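# Chapter 7: Comparing End Effectors on Tabletop Tasks

**Topics in this chapter**

- Selecting objects and surfaces for a comparison
- Parallel-jaw grippers and multi-finger hands
- Camera placement and occlusion
- Controller settings that must be held fixed
- Scoring and reporting

Chapter 6 treated the arm as a chain of joints and ended at the wrist flange. The present chapter starts at the flange. An end effector is rated by its maker for payload, stroke, and closing force, and these ratings say little about how it behaves on a crowded counter. A hand that holds a steel block without slip may crush a soft fruit or fail to get under a flat one. The difference shows up only in trials, and trials are useful only if everything else stays the same.

## 7.1 What is being compared

Three end effectors are used throughout the chapter. The Sivo is a two-jaw parallel gripper with flat pads. The Pitel is also a two-jaw gripper, with a longer stroke and curved pads. The Hilora is a multi-finger hand with an opposable thumb. Each is modeled in simulation first and mounted on hardware in Section 7.6.

Simulation is used for the first pass for two reasons. The starting layout can be restored exactly between trials, and contact forces can be read at every time step. Its weakness is contact itself. Soft food, thin paper, and flaky surfaces are all approximated by rigid or nearly rigid bodies, and a grasp that holds in the simulator may slip on the bench. Results from the first pass should be read as a ranking of candidates.

## 7.2 The counter layout

The standard layout for this chapter is a kitchen counter with two arms working from the near side. It contains a container, a raised surface, a flat sheet, and several food items. The items were picked to differ in height and outline, so that no one hand shape is favored in every trial.
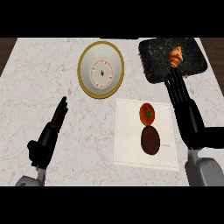 **Figure 7.1.** Simulated counter with two arms. The right hand is at the food item on the black board; the left hand is open and holds nothing.

Two features of the layout deserve attention before any numbers are collected.

The first is approach direction. In Figure 7.1 the right hand comes up to the board from below in the camera view, with its fingers spread. From this view it cannot be settled whether the fingertips touch the food item or stop just short of it. The contact log must be consulted. A student who scores grasps from the overhead view alone will record false contacts, and the error will be larger for multi-finger hands, whose digits hide one another.

The second is clearance. The tomato and the dark brown oval on the paper are nearly touching. A parallel-jaw gripper needs room for a pad on each side of its target. Closing along the line that joins the two items would place one pad in the gap between them; closing across that line avoids the gap. The wrist angle is therefore part of the test and must be recorded with each attempt.

## 7.3 Holding the controller fixed

The same Borkowska controller drives all three end effectors. Its gains, speed limits, and filter settings are set once and left alone. Tuning the controller separately for each hand would mix two effects that cannot later be pulled apart. The cost is that no hand performs at its best. This cost is accepted here and revisited in Section 7.5.

Each end effector is given 900 trials. A trial ends when the item has been lifted and held for 2 seconds, when it has been dropped, or when the time limit is reached. The table in Section 7.4 reports successes as counts. A result is written as 569 of 900, with the item and the wrist angle stated beside it. Percentages without the trial count are not accepted in the exercises.

Failures are sorted by cause:

| Code | Cause |
|------|-------|
| A | No contact made |
| B | Contact made, item pushed away |
| C | Item lifted, then dropped |
| D | Collision with a neighboring item or surface |

Code D takes priority over the others. If a finger strikes the bowl and the item is also dropped, the trial is entered as D.

## 7.4 First-pass results

The tables that follow are grouped by item. Within each group the end effectors are listed in the order in which they were introduced. Readers should note the failure codes before comparing the totals, as two hands with equal totals may fail in different ways and call for different repairs.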